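3.2 Storage practices in the surveyed households

The second part of the survey dealt with how households keep dried beans and lentils between purchase and use. Of the 300 households contacted in Komdale and Korkus, 171 returned a complete form. The remaining forms were missing either the storage section or the purchase record and were left out of the analysis. Where a household had filled in the purchase record but skipped single items, the items were treated as missing and the rest of the form was kept.

Respondents were asked to list every package of dried beans, peas or lentils in the home, the month in which it was bought, and the kind of container it was kept in. In all, 655 packages were listed. Most were still in the bag they were sold in, closed with a clip, a rubber band or a fold. Glass jars came second. Metal tins were reported mainly by older respondents in Korkus, where the weekly market sells beans by weight and buyers bring their own containers.

The purchase month was often a guess. Sarıgül, in an earlier study of flour and rice, found that people tend to place a purchase closer to the present than the receipt shows, and we saw the same pattern in the 13 households that had kept their receipts. The error was larger for lentils than for beans. We did not correct for it, as the group with receipts was too small to give a stable estimate. Readers should take the storage times in this section as lower limits.

Cooking time was recorded separately. Each household cooked one batch from its oldest package of beans in March, after soaking overnight in plain tap water, and noted the time at which the beans were judged soft enough to eat. The judgment was left to the cook. A fixed test with a fork was tried in the pilot round and dropped, because cooks found it hard to apply in the same way twice.

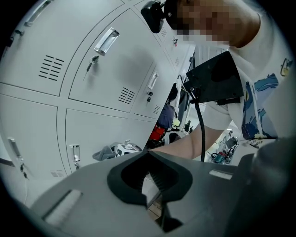
Figure 4. A person leaning over, with a gray hand-held gripper in the foreground.

Beans kept in closed jars did not cook faster than beans kept in their bags once storage time was taken into account. The kitchen itself mattered more. Packages stored in a cupboard next to the stove took longer to soften than packages stored in a pantry or hallway closet, and this held in both towns. Warm storage is known to harden beans, so the direction of the result is no surprise, but the difference was larger than we expected for homes with ordinary gas stoves.

Two limits should be noted. Water hardness differs between Komdale and Korkus, and we have only one reading for each town. Also, households that rarely cook beans were less likely to return the form, which means that the oldest packages are probably underrepresented. Section 3.3 takes up the second point using the purchase records.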